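Equipment Planning for a Two-Arm Assembly Bench
Student project report, Craddock workshop course
Author: Sinan Soylu
6 min read

1. Purpose

The task was to prepare a purchase plan for the second year of the bench. The arms are already in place and are not part of the request. What the course lacks is everything between the arms and the parts: fingers, fixtures, spare cables, storage and the parts themselves. The department set a ceiling of 500 dollars for consumables and a separate 400 dollars for tooling. Unspent money in one line cannot be moved to the other.

The plan covers a single exercise, pushbutton assembly. A button is picked up, brought to a small enclosure box and fitted into its hole. All items below were judged against that exercise and no other.

2. Tooling

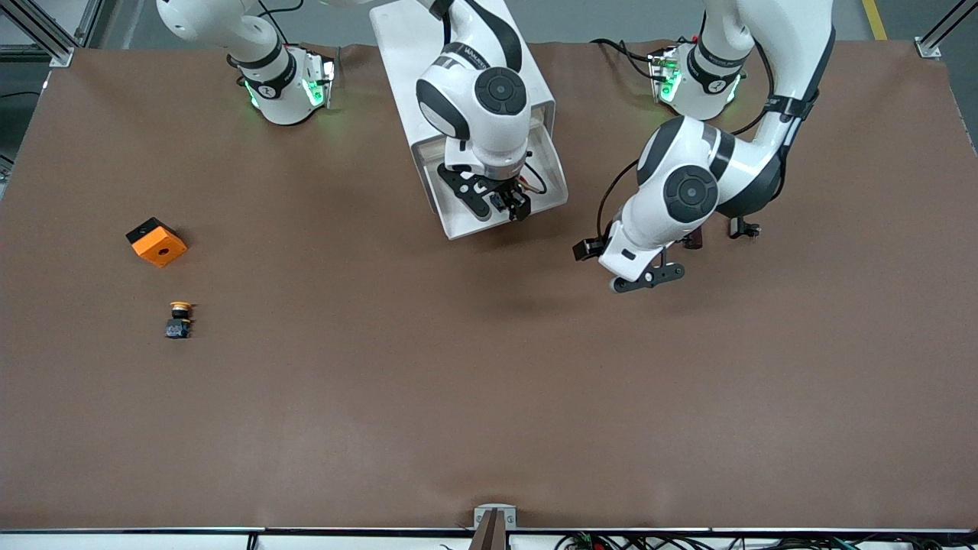 Fingers are the first item in the tooling line. The bench should have a matched spare pair for each arm, stored together and labeled by arm. At present the two arms do not carry the same end tooling: the right one has angular fingers, the left one flat, splayed fingers with a small pad. A spare pair bought for one side therefore cannot be assumed to serve the other, and the order has to list them as two separate items. Flisirau quotes per pair, with a lower price from the second pair onward only when both are the same pattern. Our order does not qualify.

Cable management is the second item. Clips and sleeves were left out of the first-year budget and bought later one bag at a time, at retail price. The plan now includes one set per arm, sized to the cable already fitted. The sleeve must open along its length so that no connector has to be removed.

A second part stand was considered and dropped. The quote from Nosik was acceptable, but delivery was given as December, after the last bench session of the term. A stand can be made in the workshop from stock material if the exercise is extended.

3. Consumables

Parts are the largest item in this line. Each student group needs its own set, and sets should not be shared between groups – thread wear on the ring makes later runs hard to compare with earlier ones. The plan is for 10 complete sets, each with one enclosure box and one pushbutton, plus loose rings as spares.

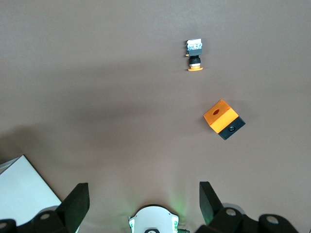

Two suppliers were compared on these sets. Rultau sells button and box as a kit. Nosik sells them separately, with a lower unit price but a minimum order on the boxes. For 10 sets the kit is cheaper once shipping is added. Above that quantity the result changes, and the comparison should be repeated if enrollment grows.

Color was added to the part specification after a review of the first draft. The box should be two-tone, with the holed face in a color that stands apart from the tabletop. Plain black boxes cost less, but they would require new lighting tests, and there is no time for those in the schedule.

4. Order of purchase

Parts go first, then fingers, then cable items. If the finger quote rises above the 400 dollar tooling ceiling, the spare pair for the left arm is deferred. Quotes must be renewed before the order is placed – the Flisirau price is held for one term only.

5. Open points

Storage for the sets has no budget line yet. The calibration fee is paid by the department, but the invoice has to be requested in writing. Return terms for opened kits were not confirmed by Rultau at the time of writing.

Contact: Sinan Soylu, Craddock workshop course | Back to top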